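Unit 2: Can machines do the chores yet?
Course notes, Trudy Mahuika

Folding, tidying and parts picking look easy because people do them without thinking. For a machine, each one splits into finding the object, getting hold of it, and putting it where it belongs. Rigid parts in a known spot are mostly solved. Bags, cloth and cables are not, as they change shape when touched. 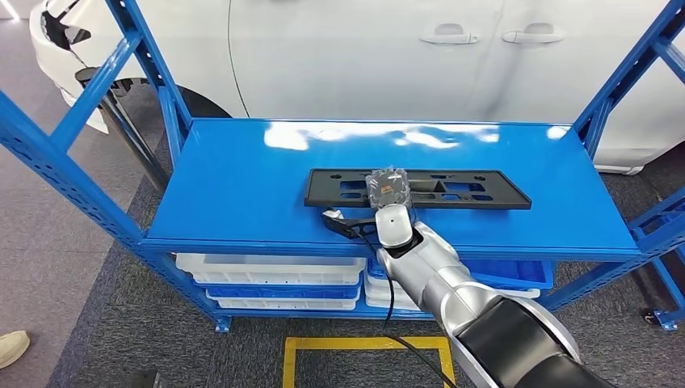 Fig. 1. Small plastic bag on a license plate bracket, top shelf.

Read chapter 16 before the lab. Note how Henare separates reach from grasp. A hand with more fingers gives more ways to hold a thing, and more joints to control.

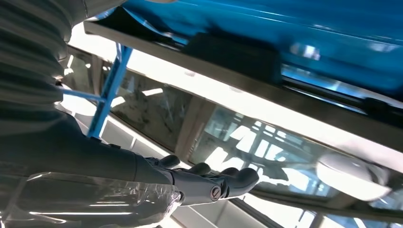 Can a home robot do the laundry without help?
Parts of it. Loading a machine has been shown many times, but sorting and folding a mixed basket is still slow and needs someone nearby.

Lab groups: see Corey Wihongi. Write-up is two pages, due in April.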